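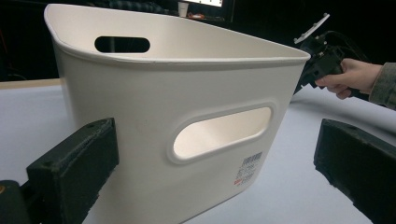
## Unit 3: Ticketing for a concert residency

Module tutor: Caoimhe Tully. Notes revised 2022-01-18.

A residency is a run of shows by one act at one venue. The set stays up between dates, so transport and rigging costs fall after the first night. The ticketing plan has to sell the same show many times to a largely local and visiting audience, and this changes how seats are released.

### 3.1 Release in blocks

Dates are normally announced in blocks. The second block is held back until sales on the first pass an agreed level. In the Sullham case the act was contracted for 51 nights, but only six went on sale at first. The remaining options could be dropped by either side up to the end of May.

Terms used in the contract:

- **Hold** – a date reserved at the venue with no fee paid.
- **Option** – a date the promoter may take up on fixed terms.
- **Kill** – a seat removed from sale, usually for sight lines or sound desks.
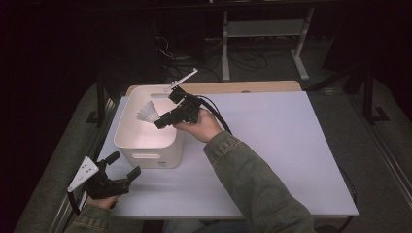
Kills are entered on the seating plan before the presale opens. At Sullham, 207 seats were killed for the mixing position and side screens. Seats released later are sold at the original price band unless the contract says otherwise.

### 3.2 Presale and general sale

Three routes were used: the fan club (Mallet), the card partner (Kuvura) and the venue's own list. Each had a separate allocation and a separate code. Unsold seats went back into the general pool the evening before general sale. Ivon, the ticketing agent, charged its booking fee per ticket on all routes.

Note that an allocation is a ceiling. It gives no right to particular rows unless these are named in the schedule.

### 3.3 Settlement

Box office receipts are settled nightly on a tour and weekly on most residencies. Deduct tax and agent's fees first, then the venue hire. The artist's share is worked out on what remains, subject to the guarantee.

Reading for next session: the Sullham contract, clauses on cancellation and rescheduled dates. Bring a copy of the seating plan.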